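Search this site
Enter keywords Go

Saturday, March 21, 2020

Starter day 5. Fed the rye culture at breakfast with equal weights of flour and water, then moved the jar from the windowsill to the shelf above the boiler. Rise was slow again. The Boateng flour takes up more water than the Trukmont I was using in February, so tonight's dough is 200 g flour to 115 g water plus the starter - stiffer than I would like, but it held its shape.

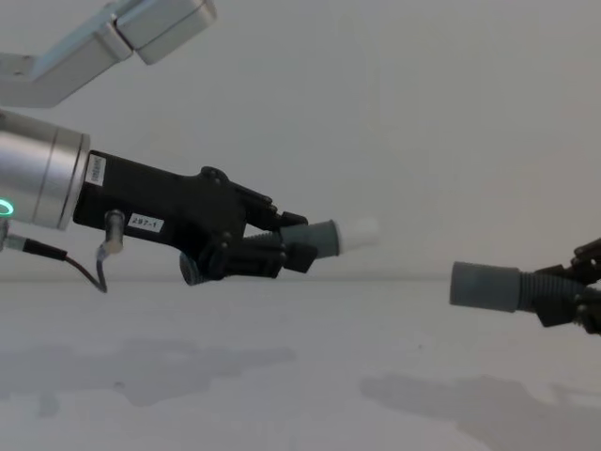
Kneading went on for longer than planned. The dough tore at first and only smoothed out after a rest under a cloth. My left wrist still complains, so I worked mostly with the heel of the right hand. A smooth metal wrist with a small green light on it would suit me better this week. Folded it twice more and left it in the oiled bowl.

Oven runs hot. Set to 200, it read 205 on the Flutel thermometer, which I can live with.

Kerstin Strömberg telephoned from Gescombe. She bakes at a lower setting and leaves the lid on to the end. Will try that with the next loaf. Yeast still out of stock at the store. Dough goes in the fridge overnight, bake before lunch.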